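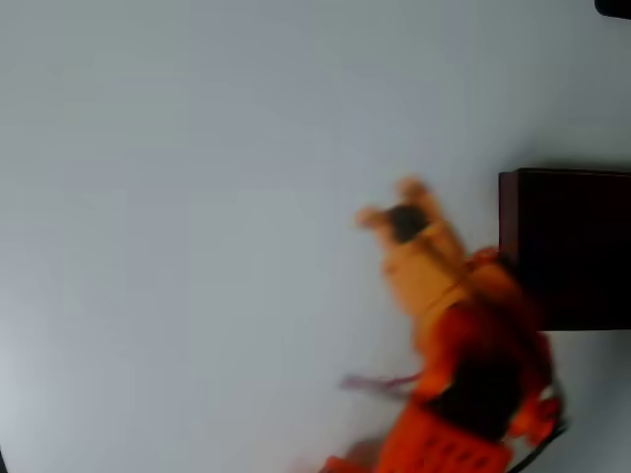
Moved our club newsletter off the Rodmont mailing list at the end of July. A few notes for anyone still on it.

We had 192 addresses. 30 of them bounced on the first send, mostly old work accounts. Saskia Pomare rang round and got new ones for all but 7.

Export your list before you close the account. The download link only stays live for a short while and support won't resend it.

The export puts first name and surname in one column. I split them by hand in a spreadsheet. Double surnames need checking — mine came out wrong twice.

We looked at Jelar and Pleso. Went with Pleso. Jelar has nicer templates but you can't schedule a send on the cheap plan, and Hemi Sheehan likes to write his fixtures page late at night.

Plain text gets read more than the fancy layout did. More replies too, over 6 to the August issue. We used to get one or two.

Old issues are still on the Rodmont archive page. Daryna Pylypenko is saving them as PDFs, newest first. If you have a paper copy of anything from before the archive starts, please send me a message.

Next issue goes out once the hall dates are confirmed.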